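New good practice guide for hand-held grippers gets its first outing
1 min read | 3 comments | 117 shares

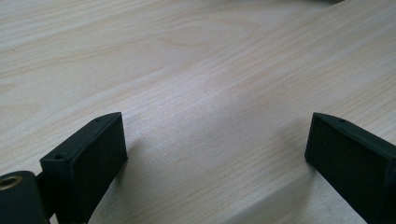

The two padded fingers of a hand-held gripper, open above a wooden tabletop.

People who spend their days teaching robots to pick things up now have a friendly set of house rules to follow, thanks to a small team at Flalodano that has been quietly working away at it since April.

The guide covers hand-held grippers, the kind a person carries through a task so a robot can learn from it later, and it asks for simple habits: check the pads and screws before each session, start with the fingers open, and write down any part you swap (yes, even the little ones!).

"We wanted something you could read over a cuppa and still remember after lunch," said Aušra Lukoševičius, who led the drafting and cheerfully admits the first version ran far too long.

Almost 500 comments came in on the draft, and a good many of them were about labelling. Kári Arnardóttir of Rallis, whose crew tried the checks in their own workshop, said she'd like to see a colour code for worn pads in the next edition.

Copies are free from Flalodano, and feedback is welcome.

Recent items
Hastier opens its training room to schools
Grikavow updates its battery storage rules
Speed limits for warehouse carts: your letters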